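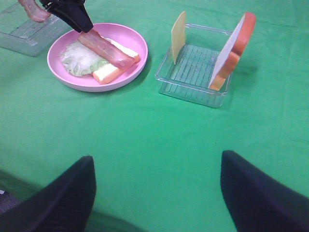

*Wrist view: one arm at the bacon on the plate, cheese and bread upright in the right tray.*

# plirura-sandwich

Teleoperated demonstrations of a toy sandwich assembly task, recorded on the two-arm bench at the Ellik shared workshop. Release July 2025. Maintained by Meriem Tahiri and Urmas Lill.

## Task

Toy ingredients start in two clear plastic trays, one on each side of a pink plate. The operator moves pieces from the trays to the plate to build a sandwich. Layer order is free unless the episode's `order` field is set. The table is covered with green cloth, which is not stretched; wrinkles differ between sessions.

## Contents

- 600 episodes, resampled to 20 Hz
- joint positions and gripper commands for both arms
- wrist and fixed camera streams, stored as MP4
- one `meta.json` per episode (operator, session, outcome)

Episodes longer than 3,000 steps were dropped. Failed grasps were kept and have `outcome: partial` if the operator did not recover.

## Fixed camera

The fixed view covers both trays and the plate. Bread is usually gripped by the top crust while it stands in the tray, and the arm hides part of the slice on approach. Bacon strips can extend past the tray walls, so do not use the tray outline as a crop mask.
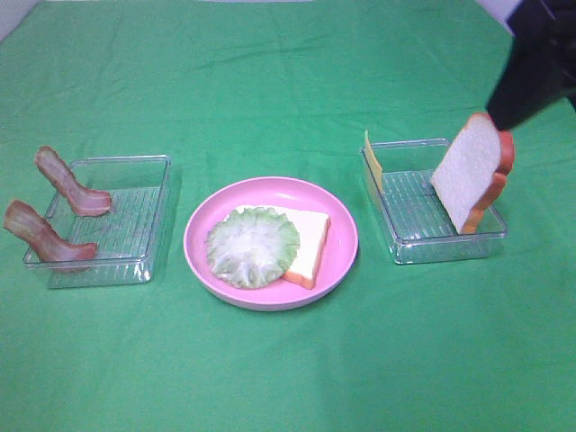

## Known issues

- Clear tray rims produce reflections. Depth estimated from RGB is unreliable there.
- The lettuce washes out in some wrist frames. Exposure was locked from session 2 onward.
- Gripper fingers are out of focus in the wrist view. Don't use them for calibration.
- Left arm timestamps in the April sessions lag the right arm. Run `fix_offset.py` before training.

## Loading

```
python load.py --root data/ --split train
```

Splits are by session. Do not shuffle episodes across splits.

## Credits

Arm mounts and wiring: Aigars Rimkutė. Operators: Huiling Lu, Xiaoqing Wan. Send corrections as a pull request against `dev`.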